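Plillell Roadside Hedges

A set of roadside photos and survey notes on hedges, grass verges and curb lines, put together for planning trimming work. First released October 2023.

What it covers

The set has 2,176 photos from 59 stretches of road. Each stretch has a survey sheet with the hedge type, the state of the verge, and anything standing in or behind the hedge, such as posts, poles and trees.

Folders

photos/ has one folder per stretch
sheets/ has the survey sheets as CSV
notes/ has free-text remarks from the surveyors

Labels

hedge_tall: untrimmed or rounded growth
hedge_low: trimmed, flat top
verge: grass between hedge and curb, including bare patches
curb: the edge line only
tree_behind: any tree rising above the hedge, palms included

Where a tall hedge runs into a low one, label both. If the line between them can't be made out, use hedge_tall and write "join unclear" in the remarks column.

Known problems

Leaf detail is poor in many photos. Haze and blur are left as they are, and 270 photos carry the flag soft. Use them for outlines and verge width, and leave them out of any work on leaf condition. 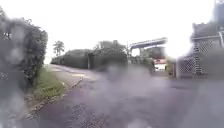 Verge width was measured on site with a tape, at the widest point of each stretch. Two stretches have no width recorded and the field is blank. Bare ground is given as none, patchy or mostly bare.

Contacts

Survey sheets: Carys Parry
Labels and corrections: Abílio Louro

Send corrections with the stretch number and the photo name. The next update is planned for December.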